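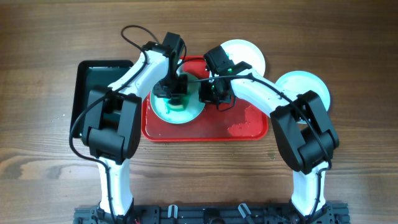 Switching to a paper notebook for household money

2 min read
Last updated June 24, 2025

In January I stopped using the budgeting app I had paid for since college and went back to a notebook. The app was fine. I had set up so many categories that I dreaded opening it, and by the end I was only checking the total.

The notebook has one page per month. Rent and utilities go at the top, already filled in. Under that I write down anything I buy that isn't groceries, with the price and one or two words. Groceries get a single line at the end of each week. I keep $200 a month for things I forgot about, and most months it all goes.

The first month was messy. I lost receipts and had to guess at a dentist copay. I also found a $79 yearly charge for a photo storage plan I thought I had canceled. It had been filed under "Home" in the app the whole time.

My friend Marina Andreadis does hers by the week and says monthly pages let you hide things from yourself. She may be right. I tried weekly pages for a while and kept skipping them.

Car repairs are the part I still haven't worked out. They don't fit on a monthly page, so I have a separate list at the back with the date, the mileage and what was done. The brakes are next and I have one quote so far. I'll get another before I decide.

Comments

Gleice Siqueira: Do you write down cash too? That is where I always lose track.

Reply from author: Yes, but only when I take it out. I don't follow it after that.

Dale: I use the back pages for birthdays and gifts. December is a lot easier to plan that way.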